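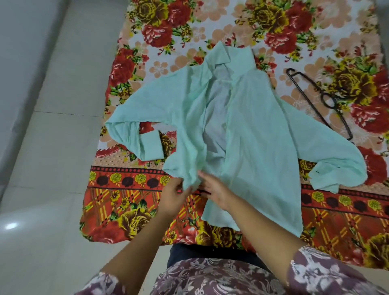

Projects > Student Teams > Interviews

Teaching a machine to fold laundry, one shirt at a time

By Līga Grīnberga
March

14 shares | 5 comments

Estela Godoy did not expect to spend most of her final year of school thinking about shirts. She leads Plotari, a student robotics team that is building a two-armed folding machine, and she says the programming has taken less time than the recording. Before the arms can be taught anything, the team needs video of people doing the job by hand, seen from head height. The work is done at home, on ordinary beds with ordinary sheets. A thin mint-green button-up spread open on a floral bedsheet, with a black hanger lying beside it, is a normal starting point. "We said at the beginning that we would use whatever sheet was on the bed," Godoy said. "If it only works on a plain white table, we haven't made much."

The team has 1,069 clips so far. Godoy would like more with long sleeves.

"T-shirts are easy to get, everyone has a pile of them," she said. "A shirt with a collar and cuffs takes longer, and people get bored and go back to T-shirts."

Long sleeves are also where the software does worst. Ott Rätsep, who handles the labeling, goes through each clip and marks the collar, the cuffs and the hem. He said a sleeve that folds back on itself can confuse the program completely. It finds one cuff, loses the other, and then decides the shirt is a pair of pants.

"It did that for most of January," Rätsep said. "I had a folder called Pants. There were no pants in it."

He fixed part of the problem by marking the front opening as its own part. Before that, the two front panels were labeled as one piece, and an unbuttoned shirt was treated the same as a buttoned one. He went back and redid 159 clips, mostly in the evenings. He has not redone the rest and does not plan to before the competition.

Patterned sheets are the other difficulty. Roses, plaid and printed borders all have edges, and the program looks for edges. Rätsep said the pale shirts hold up fairly well on a busy sheet, but a printed blouse is nearly hopeless.

The machine itself stands in a corner of the school workshop. Its two arms came as kits from Cledex, and the students built the table and the mounts. Vinzenz Kaufmann made the fingertips, which are now on their fifth version. The early ones were hard plastic and slid off thin cloth. The current ones have a rubber pad glued to the inside.

"A person slides their fingers under the hem and has hold of it," Kaufmann said. "Ours has to press down, close, and hope it got one layer. Sometimes it gets two, and sometimes it gets the table cover."

Their teacher, Gediminas Sepp, has run the robotics class for several years and usually steers teams toward wheeled robots. He told the students at the start that cloth was a poor choice for a first arm project. He still thinks so.

"I gave them until the winter break to show me one fold," he said. "They showed me one fold. It took four minutes and the sleeve was sticking out, but it was a fold."

The best result at present is a short-sleeved shirt folded in 81 seconds, starting flat. Starting from a crumpled heap is outside the plan for this year. Godoy said the team argued about that for a while, and that she was on the losing side.

Plotari will take the machine to the Gadutlow student competition in May, where each team gets a table, a power outlet and ten minutes with the judges. The team intends to bring its own shirts. Kaufmann wants to let the judges pick from a stack. Rätsep would prefer that they did not.

Asked whether she folds her own clothes any differently now, Godoy said she mostly puts them on hangers.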